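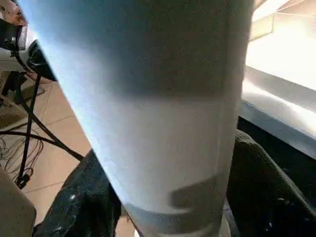 Figure 4.1 A pale cylinder lit from one side. Note the cool tint along the left edge and the gray shadow band across the upper half.

Chapter 4
Light on Curved Surfaces

4.1 Introduction

Chapter 3 dealt with flat surfaces under a single distant source. On a flat matte surface the angle between the incoming light and the surface is the same at every point, and one value of brightness describes the whole face. On a curved surface the angle changes from point to point, and so does the brightness.

The simplest curved form is the cylinder. It curves in one direction only. Along any straight line parallel to its axis the angle of the light is constant, and the shading can be worked out from a single cross section. Spheres and cones are left to Chapter 5.

Three terms are used throughout:

Form shadow – the part of an object turned away from the source.
Cast shadow – the part of a surface from which the source is blocked by something else.
Terminator – the line on the object where direct light ends.

On a cylinder lit from the side, the terminator runs parallel to the axis. A dark band that crosses the axis must have another cause, such as a cast shadow or a change in the surface itself. Students often confuse the two when they begin to draw from observation.

4.2 The cosine rule

For a matte surface, brightness is proportional to the cosine of the angle between the light and the surface normal. At 0 degrees the surface receives full light. At 19 degrees it still receives 95 percent, and the loss is hard to see. At 60 degrees it receives half. Most of the visible change in tone is therefore packed into the part of the curve nearest the terminator.

The rule ignores light reflected from nearby surfaces. Section 4.3 adds this second term and applies it to a white cylinder beside a white tabletop.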